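Weeknight Seafood Recipe Testing
Progress report to the Tillman Fund, second period, through June
Submitted by the test kitchen at Folley

Where we are

The grant pays for us to retest the seafood section of the Folley recipe archive, rewrite whatever doesn't hold up, and put the results online free of charge. By the end of this period we had cooked our way through the shrimp and white fish recipes. Salmon is partly done. Shellfish hasn't been started, and I don't want the schedule chart attached to our last report to suggest otherwise.

The headline number will be the one you like best, so I'll get it out of the way. The retested recipes drew almost 2,000 page visits this period. I would be careful with it. A visit tells us that someone opened the page. It doesn't tell us they bought a pound of cod, and it certainly doesn't tell us the cod was any good. We had 655 completed feedback cards from home testers, and I trust those a good deal more, though people who fill out cards tend to be people who were going to cook dinner anyway.

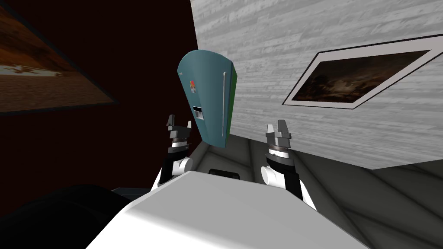
Storage advice was the part of the proposal I had the least faith in, and I still have doubts. We promised a short note with every recipe on how long raw and cooked fish will keep, and the testers asked for it often. The trouble is that every kitchen is different. A tall, narrow refrigerator like the teal one, with a dispenser panel set into the door, doesn't give you the same room for a sheet pan of marinating shrimp as a wide one does, and our first draft told everyone to lay the shrimp out flat. Several cards said the pan wouldn't fit. The note now says to use a zip bag or a covered bowl. It's a small fix, but the old wording had been in the archive for years and we had repeated it without thinking.

What we changed

Cooking times came down on most of the shrimp recipes. The old times appear to have been written for frozen jumbo shrimp, although the ingredient lists never say so. We now give a size on every recipe and describe what to look for in the pan (pink on both sides, curled into a loose C). Testers liked this. Whether they follow it is another matter, as a fair number of cards still report rubbery shrimp next to a cooking time well over ours.

Garlic goes in later. In 3 of the skillet recipes it was going in with the oil over high heat and burning before the shrimp even reached the pan. I can't explain how those recipes passed the first time.
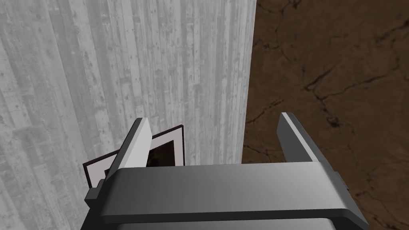
Gripper and fingers, from just above and behind.

The "one pan" label has come off the lemon haddock. It needs a pan, a sheet tray and a saucepan for the rice. I know the label brings in readers, and Sidberg, who host the site, have asked us to put it back. We would like your support in saying no.

What didn't work

The Gekuveck menu planner has been a disappointment. We were told it would turn our recipes into a weekly plan and a shopping list. It does produce a list. It also adds butter once for every recipe that uses it, so a cook planning four dinners is told to buy four boxes. The supplier says a correction is coming. They said that last period too, and I have stopped building the schedule around it.

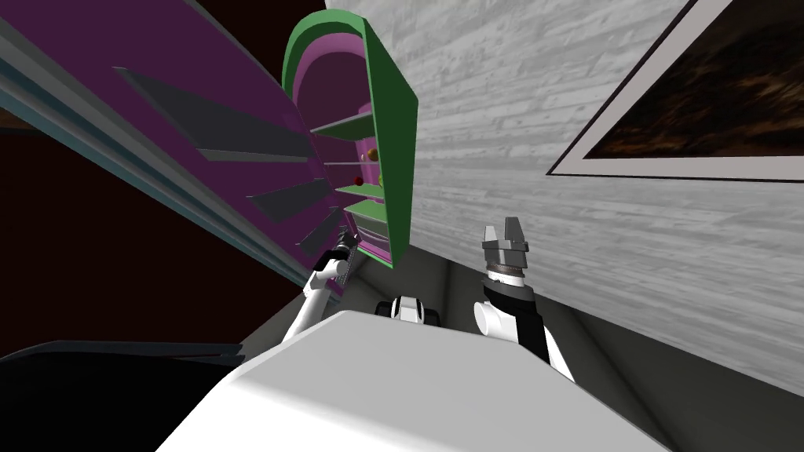 Magenta-purple cabinet, green door open.

The low-salt versions are uneven. The baked ones are fine. The glazed ones taste flat, and adding honey to cover the gap only made them sweet. I would sooner publish 2 good low-salt recipes than the full set we proposed, and I'm asking for your agreement to that change.

Budget

Fish cost more than we planned, mainly the salmon. We made up part of it by running shrimp tests back to back on the same delivery and by dropping the printed recipe booklet, which the testers showed no interest in. Testing hours are on target. Photography is under, and that money can move to ingredients if you approve it.
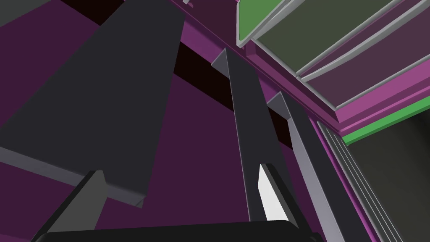

Dark gray slab, seen from below.

Next period

Finish salmon. Begin mussels and clams, provided the supplier can deliver before 10 a.m. on test mornings. Send the revised feedback card, with a question asking whether the cook would make the dish again. Get a written answer out of Gekuveck, or stop paying them. The tuna casserole will be tested once more, and if it scores as it did this time we will take it down.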